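Rule Nine

The standard had a section on shirts. It was section 4, and Sandro Villa had read it on the train with a pencil in his hand and put the pencil away after the second page, having run out of margin.

"A folded garment shall present no visible disorder," he read aloud, when he got to the lab. "Who wrote that?"

"Heitmann," said Kaan. "Most of it."

"Has Heitmann ever owned a shirt?"

Kaan Yüksel didn't answer. He had a fresh log sheet open and was filling in the top: Lekell site, 30th March, garment handling, witnessed run. In the box for the witness he typed Villa, and then he waited, fingers over the keys, as if Sandro might have another name he preferred.

Sandro had been sent by Flinlow, who would buy the machines if somebody signed the sheet. He had signed a good many sheets. He had signed for a floor scrubber that later spent a whole December weekend cleaning the same doorway, and the paperwork on that one had been lovely.

"Rule nine," he said. "The operator shall not assist. What's assist?"

"Touching the garment."

"What about picking which garment?"

"That's preparation."

"What about smoothing it out first?"

Kaan thought about this longer than Sandro liked. "Preparation," he said.

"So I could fold it myself, lay it down, and call it very thorough preparation."

"You'd have to write that down."

"Where?"

Kaan scrolled. There was no box for it. He scrolled back up, a little faster, and said they should probably start.

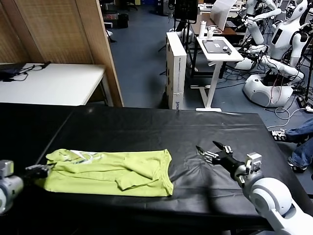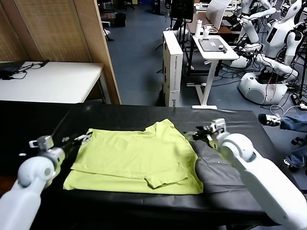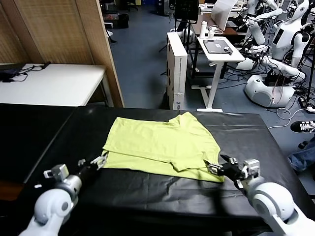 The green shirt on the black-covered table, with one robot arm at either side.

"Is that a pass?" Sandro asked.

"It's in progress."

"How does it know when it's done?"

"It stops."

"My uncle stops too. He isn't done, he's just in a chair."

The sheet allowed 60 seconds for a short-sleeved shirt. It did not say when the 60 seconds began. Pleken, who had run the same test in the fall, had started the clock when the gripper first touched cloth, and so had passed. Lekell started it at the button. Kaan told him this with some pride, then seemed to hear himself, and added that both were allowed.

"Both can't be allowed."

"The wording is open."

"The wording is a barn door." Sandro took the pencil out again. In the margin beside rule nine he wrote: say what assist means. Beside the clock: start it at the button, everyone, always. Beside "no visible disorder" he wrote: how many creases, how long, seen from where, by whom. He pressed so hard that it went through to the page on storage.

"They won't change it," Kaan said. "It's 629 clauses. It took them years."

"Did any of them stand next to a table?"

"I think there was a visit."

Sandro looked down at the shirt. He wasn't against the arms. They were patient, and he had worked with men who weren't. What bothered him was the sheet, which had a green box and a red box and a line for his name, and would look exactly the same on a good day and a bad one.

"Run it again," he said. "Throw the shirt down first. Don't lay it, throw it."

"That isn't in the procedure."

"Is it forbidden?"

Kaan scrolled for quite a while.

"No," he said.

"Then write down that I asked for it. Put it under my name, there's room."

Kaan typed it in. He got up, and hesitated, and asked how hard he should throw.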